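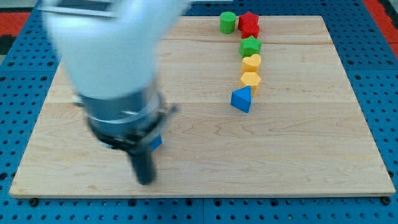
Der Arm in voller Fahrt über dem Ahornbrett, rechts die Klötzchen.

Endlich läuft die Zelle wieder rund! Am Wochenende habe ich mir in Jendolberg den Greifer vorgenommen, der seit Juli immer ein bisschen schief zupackte. Der Adapterring von Sowa saß locker, drei Schrauben raus, saubermachen, Sicherungslack drauf, fertig (na ja, eine ist mir erst mal durch die Lochplatte gefallen).

Danach den Nullpunkt neu eingemessen, und zwar an den Schraubenköpfen vorne am Brett, die taugen dafür wunderbar. Vorher lag ich an der Ecke 3 mm daneben, kein Wunder, dass der Stern dauernd wegrutschte!

Jetzt lasse ich 400 Zyklen durchlaufen, bei 224 bin ich gerade. Ich könnte stundenlang zuschauen. Als Nächstes sind die Fingerspitzen dran.

5. August 2018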